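Kerell keeps its mentoring office above a print shop in Marnholm. The charity pairs school leavers with working adults, and its program manager answered questions there on 16th July.

Intake changed in March. "We moved from open sign-up to referral," the manager said. "Schools send us a form, we screen it, and a match is made within 30 days." Each mentor carries no more than four students.

Funding comes mostly from the Meseo grant, worth $2,000 per school per year. It covers background checks, travel and room hire. "It does not cover staff time – that is paid from general donations."
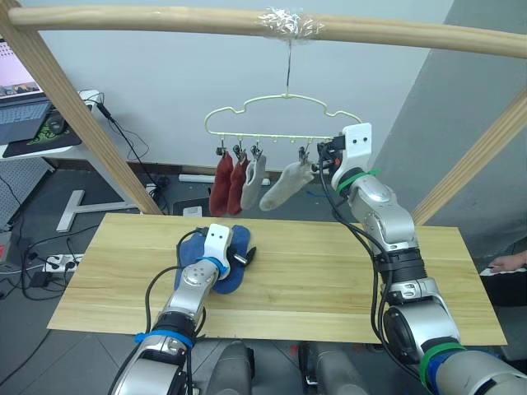 The Tanui awards

Eight students will be recognized at the fall dinner. Selection is by written nomination, scored on attendance and on one completed project. "Grades are not scored," the manager said. "We ask for the mentor's log and a letter from the school."

Nominations are read twice, by different readers. Where the scores differ, a third reader decides – the names are removed at every stage.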